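Open House

The bus let them off at the wrong end of the Frerichs parking lot, so Xiomara Ruiz-Ortega had already decided against the whole thing by the time she reached the door. A young man in a company vest gave her a badge and a bag with a pen in it. Thu 19 October, the badge said, and under that, GUEST, and under that a blank line where she was meant to write her name. She left it blank.

She had run housekeeping at the Tamlow residence for 16 years. In March the new director had come back from a trade show with a folder, and the folder had been on his desk ever since, getting thicker. Now he wanted somebody from the floor to go and take a look. He said it like he was handing her a present.

"Tell me what you think," he said. "Be fair."

She had told him she was always fair, and both of them had let that pass.

There was coffee, and there was a speech. The speech was given by a tall woman with a headset microphone who did not need one in a room that size. She said the arm was called Praltamance and that the name had tested very well. She said it would free people up for the work that mattered. Xiomara looked around to see if anyone else wanted to ask what work that was, but the man next to her was eating a Danish and the couple from Grinosbridge were reading the brochure.

Then they were led to a rope. Past it was a corner made up to look like part of somebody's home, with herringbone on the walls, black and white, the kind of pattern that gave her a headache in the dentist's office. A big screen hung over the rope so that visitors could follow along from the arm's own point of view.

"It's just tidying up," the tall woman said. "Nothing special. An ordinary morning."

Xiomara looked at the bowl lying on its side in the dish rack and thought that no ordinary morning she knew of kept a watering can that close to the spray bottles, unless somebody had put them there to make a nice picture. Where was the mail? Where was the toast crust, the pill box, the sock?
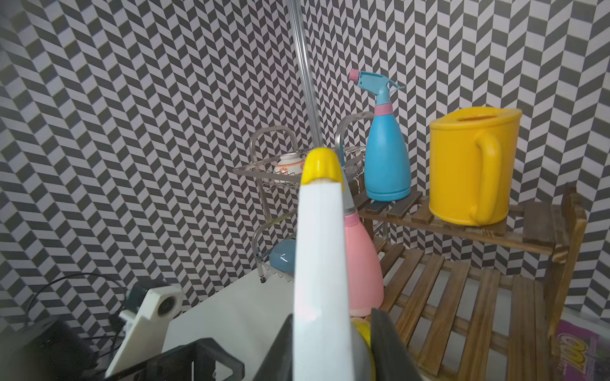
Who steers the arm when it gets stuck?

A person at a desk in the next room takes over with a pair of hand controls, and the arm goes back to working by itself once that person lets go.

It was the man with the Danish who had asked it, and the tall woman who had answered, a little faster than she had given the speech. Xiomara moved up closer to the rope. There was a door behind the herringbone corner with a strip of light under it.

"How often is that?" she said.

"Sorry?"

"The person at the desk. How often do they let go?"

The tall woman smiled and said that it depended on the task. Xiomara had been in enough meetings to know what that meant. She watched the arm. It moved a little, waited, moved a little more. It had the manner of a new hire in the first week who has been told not to break anything and is so busy not breaking anything that lunch is late.

"It's slow," said the woman from Grinosbridge, pleased to have found something to say.

"It's careful," said the tall woman.

"I had a girl who was careful," Xiomara said. "She took 50 minutes to do a bathroom. I sat with her and we got it down. You know how? She told me she was scared of the call bell. She thought if it rang she'd have to know what to do." She nodded at the arm. "What's that one scared of?"

The man with the Danish laughed. The tall woman said that was a really interesting way to look at it and asked if there were any questions about pricing.

There were. Xiomara let them go on without her. She ducked back past the coffee and down the side hall, and since the door with the light under it stood open on that side, she stopped in front of it.

A boy sat at the desk with his hands on the controls. He looked about as old as her nephew. There was a sandwich by his elbow with one bite out of it.

"Are you allowed to eat that?" she said.

"When it's running on its own."

"When did you start it?"

He looked at the sandwich. "Ten," he said.

The clock over his head said a quarter past one. Out front someone was clapping.

"Go on," Xiomara said. "Eat. They're on the prices."

He looked at the screen, then at her, and took one hand off.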